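Trandlow Travel Opens Bookings for Its Slow Norway Coast Trips

I've been wanting to write this one for months, so forgive me if I run on a little! Trandlow Travel is now taking bookings for our new Slow Norway Coast trips, and the first group heads north in February. It's an 11-night trip by train, ferry and one very small bus, and I think it's the best thing we've ever put together.

My name is Hedvig Haugen and I plan the northern routes at Trandlow. I grew up on that coast, and for years I watched visitors race through it in three days with their noses pressed to a coach window. You can do it that way (plenty of people do, and they go home happy), but you miss the long breakfasts, the bakeries, and the afternoons when the ferry is late and you end up talking to half the village.

So we slowed it down. You stay at least two nights in every place, and your bags go ahead of you on travel days. Mornings don't start before 9:30 unless you want them to. Our local guide, Eilif Engström, leads the walks, and he'll happily split the group if some of you want the hill and some of you want the harbor.

Everyone who books gets a welcome pack with a printed route book, a luggage tag and one of our caps.

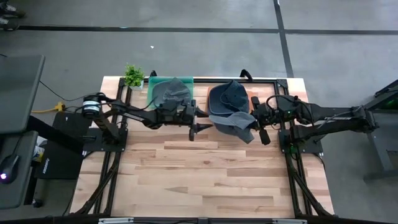 Caps in the green and orange bins.

Now, the money part. The trip costs $1529 per person, sharing a room, and that covers all your lodging, every breakfast, six dinners, and the trains and ferries once you're in Norway. Flights are extra. Solo travelers can have their own room for another $231, and I fought hard to keep that number low, having paid some truly silly single supplements myself!

Xinyi Kong, who runs our booking desk, tells me almost 1000 people signed up for news of this trip. We're keeping each group small, so the February places may go fast. If your dates don't work, ask her to put you on the list for the spring departures and she'll write to you before they go on sale.

"I took the test trip last winter and I meant to keep proper notes," says Ans Martens, our director. "I came back with two pages on the fish soup and nothing on the ferry times. Hedvig had to call the harbor and ask."

It's true, I did. The soup is on the menu for night four.

A few practical things. You should be comfortable walking a couple of miles on uneven paths, and some of the guesthouses have stairs and no elevator. Tell us early about food allergies, as the smaller kitchens shop ahead. Bring warm layers and boots with a good grip. A swimsuit, too, if you're brave (there's a sauna by the water at our third stop).

Bookings and questions: call or email the Trandlow booking desk and ask for Xinyi Kong.

Press inquiries and interviews: Mogens Gunnlaugsson, Trandlow Travel press office.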